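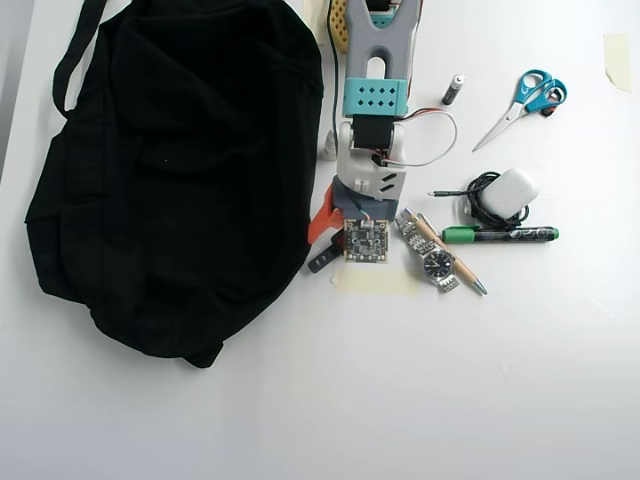 How often should you empty out a backpack completely? Twice a year suits me, once in May and once when the evenings start getting dark, plus a quick shake whenever the straps start to feel heavier than they should.

I put it off for ages this time, mostly out of dread of the front pocket (the front pocket is where receipts go to retire). But we're off to Restley soon, so out it all came on the white table, pencils and all, and I made myself a pot of tea first.

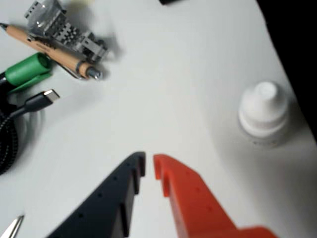

What stays and what goes

Pencils stay, if I still like writing with them. Little bottles get their labels read before they're allowed back in, and anything past its date goes. Batteries live in a small pouch now, after Natalia Ayala scolded me for letting them roll about with my keys. 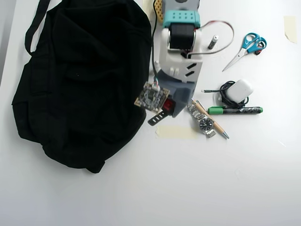

My own weakness is the bag itself. I've carried the same sort since my Lanport days, and I'll defend a big plain one against anything with fifteen clever compartments. Mind you, black cloth inside and out means small things vanish, and even lying flat on a white table mine shows little more than a few soft folds. I go through it by feel, corner by corner, and I always find a coin!

The watch was the last thing I had to decide on. I never wear it on the train, so it travels in the side pocket with its strap left open.
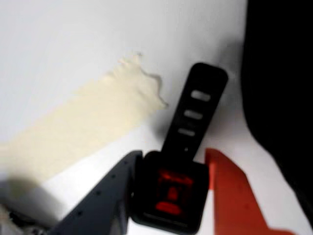
Kofi Dogbe wrote in to say that a watch should always go in a sock, strap and all, and that he has packed his that way on every trip to Wirka without a single scratch. I may try it, if I can spare the sock.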